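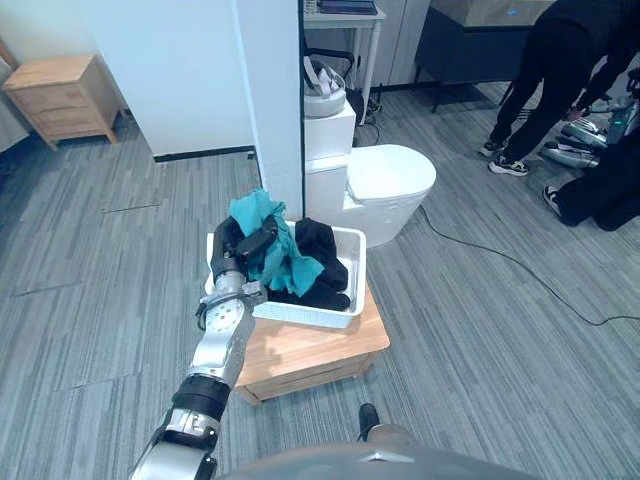
Teal cloth being lifted from a white basket, with black clothing alongside.

Cindham, February 6, 2021

FORMER WASH HOUSE ON LODHI LANE TO OPEN ITS WARTIME ROOMS

The old wash house on Lodhi Lane, which took in families from the bombed streets near the docks in 1942, will open its upstairs rooms to visitors this spring. The Cindham Local History Society has been given a 14-year lease on the building by its owners, the Nukent Estate, and we could not be more pleased!

Most people in town over a certain age will remember the place as Gidel's, the dry cleaner's that traded from the ground floor until the family retired. Fewer know what went on above the shop. Seven families lived up there during the war, sharing one cold tap on the landing and a coal range that had to be lit before anyone could have a cup of tea. Blankets hung on ropes did the job of walls. One of the ropes' iron hooks is still in its beam, painted over so many times that it looks like a lump of toffee.

The society began clearing the upper floor in January, working in pairs with the windows open. Under the lino in the back room they came across pages of the local paper, a ration book cover and a child's drawing of a barrage balloon with a smiling face (already a firm favourite). All of it has been cleaned and will go on show in the room where it was found.

"I grew up two doors down and walked past that building every day without a thought for who had lived in it," said Morfudd Morris, who is leading the work for the society. "Then a lady rang me who was born in the front room. She could tell me where the cot stood, what her mother could see from the window, and which stair creaked. It still creaks. We're leaving it exactly as it is."

Downstairs, the long stone troughs from the wash house days have come to light behind the old shop counter, in far better shape than we dared hope. The drying racks are gone, but the pulleys are still up in the roof and two of them turn freely.

The society would love to hear from anyone whose family lived or worked in the building, at any date. Photographs are especially welcome, and can be copied and handed straight back. We are also looking for a flat iron stand, a tin bath and any Gidel's ticket stubs that may be sitting in a coat pocket somewhere.

Opening dates will be announced once restrictions allow. Entry will be free, with a box by the door for the roof fund.

ENDS

Notes for editors

The upper floor is reached by a steep staircase. A display of the finds is planned for the ground floor as well.

Morfudd Morris is available for interview by telephone.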